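Saturday at the Bedoya Box Works

I have wanted to see how gift boxes get made ever since I started saving them (yes, I am one of those people, there's a whole closet shelf). So when my friend Kausar Siddiqui heard that Bedoya was opening its doors for a day in June, we signed up the same evening and drove out to Berach with a bag of pretzels and no plan for lunch.
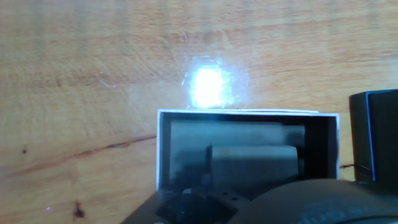
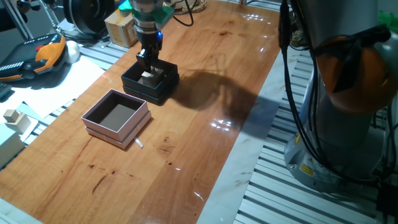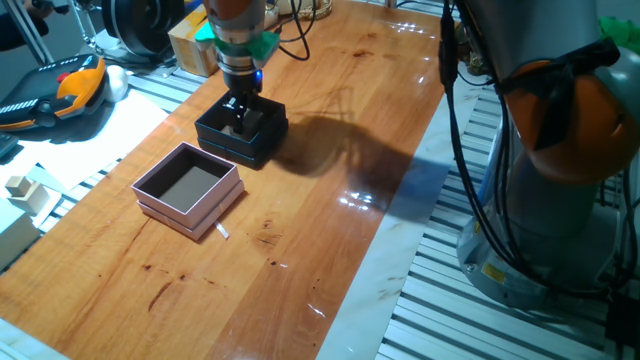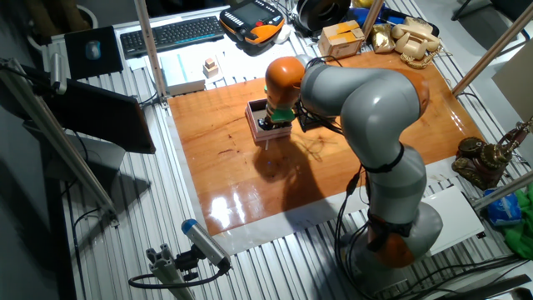 Wood everywhere, and in the last one, a little pink open box.

Parking was in the field behind the plant, and from there you walk past the loading dock to the front office, where they hand you a sticker and a pair of foam earplugs. Take the earplugs! The cutting hall is LOUD. Big sheets of gray board come in on one side, get scored and notched, and leave as flat crosses that don't look like much until somebody folds one up in front of you.

Our guide was Jean Strachan, who has worked there for 33 years and still gets excited about glue. She explained that the old hide glue has to be kept warm all day and smells like a barn, and that they only fire it up now for a few customers who insist. The rest is done with a water-based one. Kausar asked whether the barn smell gets into the boxes and Jean laughed so hard she had to stop walking.

My favorite part was the covering room. A sheet of colored paper goes down face first, the box gets set in the middle, and then the sides are rolled up and tucked over the rim with a bone tool. The corners are the hard part. We each got to try one and mine came out with a bubble the size of a grape. Kausar's was nearly perfect, which I heard about all the way home.

They also keep a sample room upstairs with old chocolate boxes, hat boxes, and a drawer of the tiniest ring boxes you ever saw. The best ones were made for a department store called Ustden that closed before I was born, with a gold stripe I would happily have stuffed up my sweater. No photos allowed in there, sadly.

Practical stuff: the tour runs around 40 minutes, tickets are free, and the stairs to the sample room are steep. The seconds shop at the end takes cash only, so I had to borrow from Kausar to get my hat box. There's no cafe, but the bakery across the road does a good cheese roll, and they were still serving when we got there at two. I owe Kausar for that as well.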